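Search the docs Go

Pre-launch checklist for the Zarna search plugin, with comments

Run this on the staging copy before the search box goes live. Mark each line OK, FIX or N/A.

1. Plugin version matches the one on the live site – OK
2. Index rebuilt after the last import – OK
Comment: 200 entries in the index, same as the published count.
3. Drafts and private pages left out of results – FIX
Comment: 3 drafts still show up. Clear the "include all statuses" box in the Clurnow theme settings and rebuild.
4. Search box shows in header, sidebar and 404 page – OK
5. Minimum query length set – OK
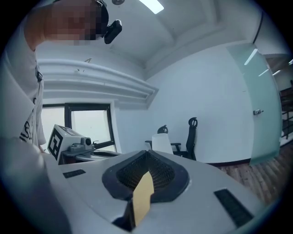
Hand-held gripper with dark mesh pad, person in white T-shirt behind.

6. Thumbnails load in the live results list – OK
Comment: Old posts with no featured image fall back to the first picture in the post.
7. Results limit – FIX
Comment: Set to 40. Too long on a phone. Drop to 29 or lower and turn on the "more results" link.
8. Form input escaped – OK
Comment: Tested with quotes, angle brackets and a script tag. All came back as plain text.
9. Admin page closed to editor accounts – OK
10. Chukwu cache add-on skips the search URL – FIX
Comment: A cached page was served to a second visitor. Add the search path to the exclude list, purge, test again in a private window.

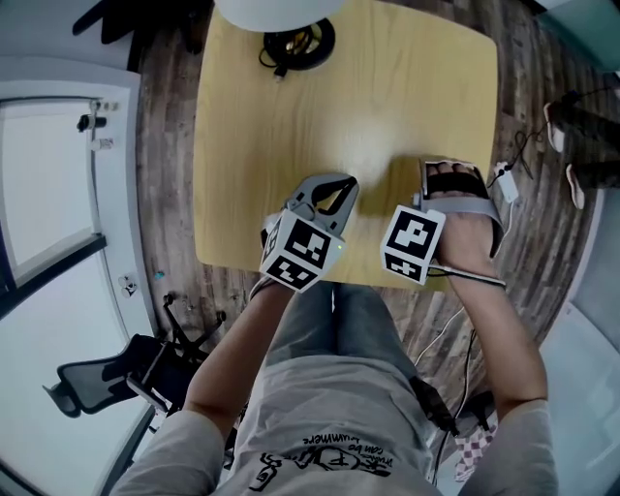 Seated at the table, a gripper in each hand.

11. Keyboard only: tab to box, type, arrow to a result, Enter – OK
12. Box has a label for screen readers – OK
13. Query log trimmed on schedule – N/A
Comment: Logging is off on this site.
14. Database backup taken before switch-over – OK

Result: hold. Recheck lines 3, 7 and 10 – the rest can stand unless the theme is updated first.

Contact | Copyright Bornard | Back to top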